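Handout 2: Looking After Your Pipette

Welcome back, everyone! Before we measure anything at all, I'd like us to spend a little while on the humble business of putting things away, which Irena Rutkowska taught me years ago and which I've been fussing over ever since.
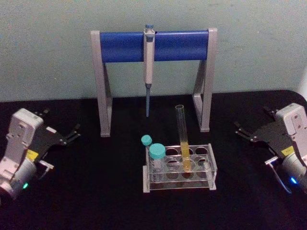 When you finish with a pipette, please hang it upright on its stand, and never lay it down with liquid still in the tip. Tubes go back in the rack. For next time, read the first 2 pages of the Perkero notes.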